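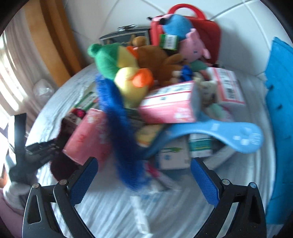 Home Notebook Previous entry Next entry Index Contacts

Workshop notebook - Drudach sorting room
April, entry begun 9:40 a.m.
Kept by Tien-fu Peng

Purpose of the session: to sort the mixed toy lot into categories before it is entered in the Bodosa register. The lot was tipped out on the bed and left as one heap, as agreed at the last planning meeting. The white sheet stays on for all sorting work.

Contents noted before handling. The plush items lie mostly in the middle: a green one with small round ears, a yellow duck with an orange beak, a brown teddy bear, a pink pig, and two blue pieces, one of them small and resting against the bear. A small green-and-white box with a barcode is wedged between the bear and the pig. There is also a small pale doll figurine among the packages. A red carrying case with an arched handle and a silver metal box with a clasp are at the back. The long fuzzy blue article across the front has been entered as "boa or duster, to be determined." Colleagues are asked not to assign it to Costume until this has been settled.

Procedure followed:
1. Loose plush removed first and placed in the Tokberg bin.
2. Packaged goods set aside unopened for barcode entry.
3. Figurines and small parts moved to the shallow tray.
4. Cases and boxes left until last and opened only on the bench.

The register stood at 1,522 entries at the start of the session. The present shelving is rated for 2,000, and the Yang shelving will not be available until the corridor is cleared. Plush should therefore be bagged by size and given one entry per bag. This departs from the written procedure, and I have marked the change in the margin of the master copy.

Step 1 took longer than planned. The long blue article sheds, and strands had to be picked off the bear before it could be binned. In future it should come out of the heap before anything else - the order above will be amended.

Labels: one roll of 50 used up, and a box of 400 requested. The small labels do not hold on long pile. String tags are to be used for plush until further notice.

Outstanding: contents list for the red case; replacement lid for the shallow tray; decision on the boa or duster.

Session closed 12:15 p.m. Bench wiped down, sheet sent to the laundry.

T. Peng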